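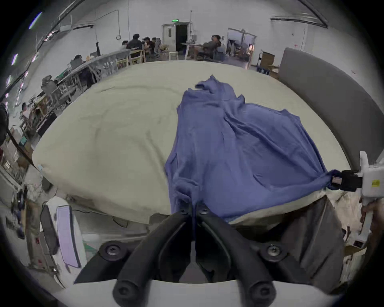
senga_c: I love these grippers, but the jaw force fault dropped our grip 18 times this morning! Mostly on the hard pulls, when a corner of the blue cloth is pinched and twisted tight.

Search this forum Go

loubna_t: Worn pads, I'd bet. Swap them, it's so quick!

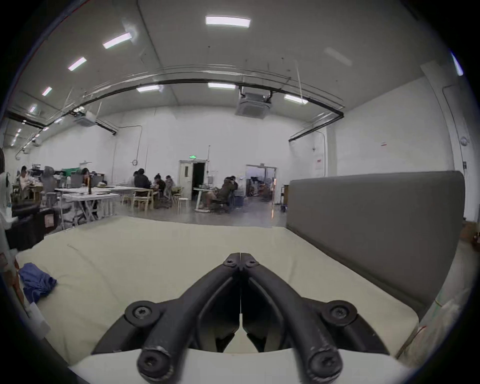
1 min read

k_atinga: Disagree, Loubna. Check the pivot screws first. Ours at Lastmont backed out and new pads did nothing.
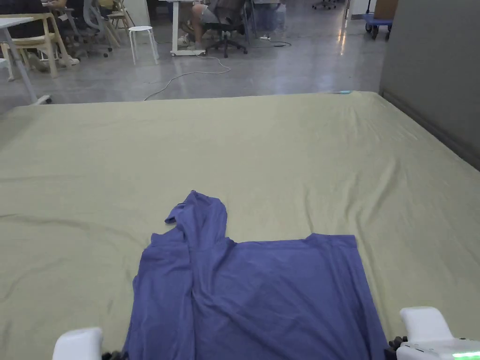

Hoodie on the green sheet

senga_c: Screws are tight, Kwabena! I've got the fault log open now and it's code 39 every time, 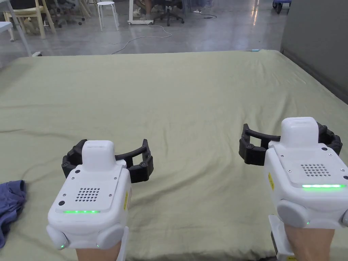
always on firmware 2. Rolling back tonight, can't wait to see!

ayman_a: Unplug before you flash, please. Jaws can snap shut.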